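4.3 Loading and checking the mixed-parts bin

This section covers the open bin used for loose small items. Read section 4.2 (Placing the bin) first.

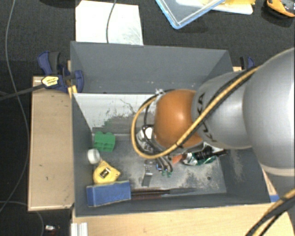
Fig. 25. Mixed-parts bin with small items on the floor, top open.

Before loading

1. Set the bin on a level surface with the open top facing up. Check that it does not rock when pressed at each corner.

2. Remove any lid, liner or packing material. Items must lie directly on the bin floor.

3. Wipe the floor with a dry cloth if grit has built up. A light film of dust does not affect use and may be left until the next scheduled clean.

Loading

4. Place items one at a time. Do not tip them in from a tray, as small metal pieces will collect in the corners.

5. Lay long items flat. A wire brush should rest along its full length, handle included, and should not be propped on a box or against a wall.

6. Rolls and other cylinders may stand on end or lie on their side. A roll on its side will normally travel until it meets a wall - this is acceptable.

7. Put flat metal pieces, such as hinges, on clear floor. Do not slide them under boxes or blocks.

8. Lock the blade of any tape measure in the closed position before it goes in.

9. Keep a single layer. If an item can only be placed on top of another, the bin is full for the purposes of this guide.

Note: The items need not be sorted by size, colour or material. For sorted storage, fit the Vonik divider set (section 4.6).

CAUTION: Wire bristles can puncture skin. Hold the brush by the handle and wear gloves when picking up strays.

CAUTION: Do not lift a loaded bin by one wall. Use two hands on opposite sides. The maximum load for the Broltlow 43 bin is 25 kg.

Checking the contents

10. Compare the contents with the load sheet. Enter any missing item in column 2 and initial the entry.

11. Withdraw any item with a split casing, loose bristles or a bent plate. Bag it and mark the bag with the bin number.

12. Close the load sheet and keep it with the bin.

Note: Blocks with recesses hold dust. Turn them over and tap them out at each check.

Spare load sheets and replacement bins are ordered from Flollitz, parts desk, for the attention of Sheyla Agudelo.

Section revised 7th September. Checked by I. Nishimura.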